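The Plilisow jumper in black

I've been selling knitwear from the shop in Galtden for long enough to know what people ask for at the counter, and it's nearly always the same thing: a plain black jumper that isn't itchy and doesn't look like school uniform. So we had one made! The Plilisow is knitted for us by Gavrilă, a small family workshop we've bought scarves and hats from for years, and it's the first thing they've done for us with sleeves on.

It's a fine, flat knit with a matte finish, so no shine and no fluff. I wear mine over a shirt in the shop, and under a big coat from December onwards, and it doesn't bunch up at the elbows the way my old chunky ones did. The ribbing is thicker than the rest of the knit (I was quite bossy about that), because I push my sleeves up all day long and I wanted something that would spring back.

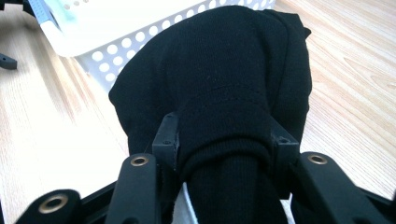 Words by Ngaio Partington, June 18, 2018

Black is a pig to show off online, I know, but have a look for the lines of the ribbing and the soft folds in the knit and you'll get a fair idea of the texture. It's a proper black too, not a navy pretending.

Sizes run small, medium and large. I'm between a small and a medium in most things and I went for the medium, as I like a bit of slouch. If you want it neat under a jacket, stick with your usual size. The body sits on the hip and the sleeves are on the long side, so my tall friends are happy and I just turn the cuffs back.

Washing: cool wash, inside out, with the Fiko wool soap if you've got some (we sell it in bars, and 2 bars will see you through a winter). Roll it in a towel, squeeze, and dry it flat. Please don't hang it on a hanger, you'll get shoulder bumps and they're a nuisance to steam out. I don't iron mine at all. For storage I fold the arms in and pop it on the shelf under the heavier jumpers, though I'll admit it spends plenty of time in a heap on the chair and shakes out fine.

The price is £40 and that includes postage anywhere in the UK. If the size is wrong, send it back unworn and we'll swap it, you only pay the postage your end. We can keep one aside at the counter for 3 days if you'd like to try it on first, just ring before you set off, as the medium tends to go quickly and the next lot from Gavrilă won't be in until the autumn.

A charcoal one is on the way as well. I've seen the yarn and it's lovely, a bit softer than the black, and I'll put it up on its own page once we've got the sizes in.

Contact us | Delivery and returns | © 2018 Plilisow Knitwear, Galtden | Back to top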